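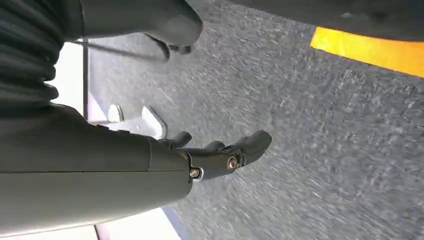

Bimanual Handling Project: Gallery

Devmont Robotics Club, autumn term. Page maintained by Rima Haddadin. Last changed Sep 24, 2024.

The club has two project groups this term. The first works on line following and is documented on its own page. The second, covered by this gallery, works on two-handed handling of everyday objects, mainly books. The task is set by the Hornska student challenge: take a named book from an upright organiser, present its cover to a fixed reader, and put it back in the slot it came from. A run has a limit of 240 seconds. Touching the book by hand ends the run.

Pictures are in no particular order. Captions are kept short. Settings and logs are in the group folder, under the same headings as used below.

1. Arm and gripper, wrist view

Forearm housing, mounting collar and black gripper fingers, with a second arm segment across the top. The two silver screws in the finger joints are on the checklist for every session. They are checked with the arm powered down and the fingers open. A screw that turns by more than a quarter is removed, cleaned and refitted with thread lock, and the joint is calibrated again before the next run.

The blur on the floor and on the far fingertips is typical of wrist views during an arm move. The sorting script, Trornitus, scores each picture for sharpness and leaves the low ones out of the training set. They are kept in the archive, as the joint readings recorded with them are still usable. In the April set the script passed 3,903 pictures. The threshold was 29 on its own scale and has been left unchanged, so that the two terms can be compared.

Notes on the wrist view:

Exposure is fixed at the start of a session. Automatic exposure reacted to bright white surfaces and darkened everything else for several pictures in a row.

The fingers should be in view at all times, including when the hand is open. If they are not, the mount has slipped and the session is stopped.

Wrist pictures and joint readings are matched by time stamp. An offset of more than 500 milliseconds is treated as a fault and the run is discarded.

2. Book presentation

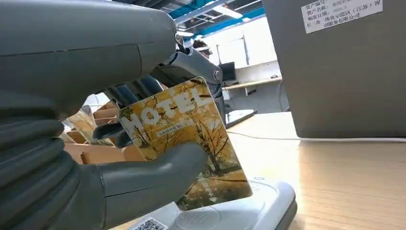 3. Remarks on the book task

The paperback with MOTEL on the cover stands on the white base, tilted, with one grey finger against the lower half of the cover. The darker fingers of the metallic arm reach down behind the top edge. The cardboard organiser is behind, on the left.

A paperback is harder to handle than a hardback of the same size. The cover bends under a point load, and the block of pages can slide against it. The group therefore uses low finger force and relies on a support under the bottom edge wherever the task allows. Force is raised in small steps during the lift only.

Glare is the other difficulty. Part of the small lettering near the lower right of this cover is lost to it. The reader uses the large title first and the smaller text second, and a match on the title alone is accepted if no other book in the set shares it. Tilting the book a few degrees usually moves the glare to a different part of the cover, so the presentation step now includes a second reading at a changed angle.

The return step has the lowest success rate. The slots are narrow, the dividers are cardboard, and a divider that has been pushed over once tends to lean afterwards. Leaning dividers are straightened between runs and the event is entered in the log. Thái, the planner written by last year's group, assumed vertical dividers and has been modified to take the lean angle as an input. The change has been tested in simulation. Tests on the arms are next.

4. Outstanding work

Write up the calibration procedure for the finger joints. The existing notes cover the arm only.

Repeat the glare test with matt and glossy covers under the same lighting.

Agree one format for the logs. The two halves of the group still name the joints differently, which makes the files slow to merge.

Add pictures of the return step once the modified planner has been run on the arms.

Members who need the full-size pictures should request them through the group folder. Corrections to captions go to Rima Haddadin, with the section number given.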